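The Red Sofa - Folding and Sorting in the Front Room

Posted August 2026

Most of the sorting in our house happens on the sofa. The bed is upstairs and the kitchen table is usually covered in something else, so the clean clothes come into the front room and get folded there, one piece at a time, before they go up to the drawers.

The sofa has a red cover on it, printed all over with the double-happiness character and some English lettering. It was a gift to Lowri Rosser, who lives here with me, after she moved in. We had planned to keep it for special occasions, but the upholstery under it marks easily and the cover has stayed on. Dark clothes show up well against it, and so do pale ones.

Click through to the older galleries for the closet and the hallway shelves.

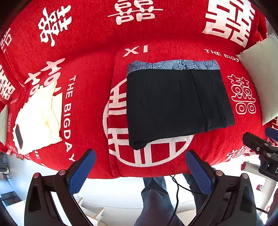

Black trousers and a cream-white garment, both folded, on the seat of the sofa.

Trousers are the easy part. I lay one leg over the other, smooth the seams down with the side of my hand, and fold from the hem up toward the waist. How many folds depends on the drawer. Ours are shallow, so a wide, flat shape works better than a thick one. If the pair is going on the closet shelf I fold it once more.

Light clothes with ruffles or scalloped edges take longer. I fold the body of the piece first and leave the edging on the outside, where it won't get pressed flat under everything else. These go on top of a stack and never in the middle of one.

Lowri folds faster than I do and doesn't mind if the corners are off. I tend to go back and straighten them. We agreed a while ago that whoever folds a thing gets to decide how it looks, and that has mostly held.

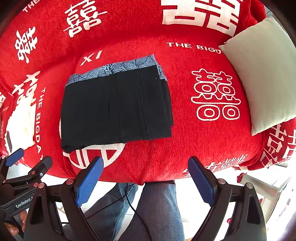

Black clothes get their own stack. I used to mix them in with the blues and grays, and then I would be holding things up to the window in the morning to see which was which. Now anything black goes on the left side of the drawer and anything patterned goes on the right. Sets stay together, even if one half is plain and the other half isn't.

The cover itself gets washed on its own. It's red and I don't want to find out what it would do to a white shirt. Cold water, a short cycle, then over the banister to dry. After that it takes two people to get it back on the sofa straight - one to hold the backrest part in place and one to pull the front edge down. If it goes on crooked it slides every time somebody sits down.

Next on the list is the linen closet, which I hope to have sorted by September. I have 13 pillowcases to go through and not nearly that many pillows.

- Rebecca Benedetti

More galleries
The hallway shelves, before and after
Inside the upstairs closet
Sweaters: hang or fold?
A drawer for scarves
Getting the kitchen table back

Contact | Copyright Rebecca Benedetti | Back to top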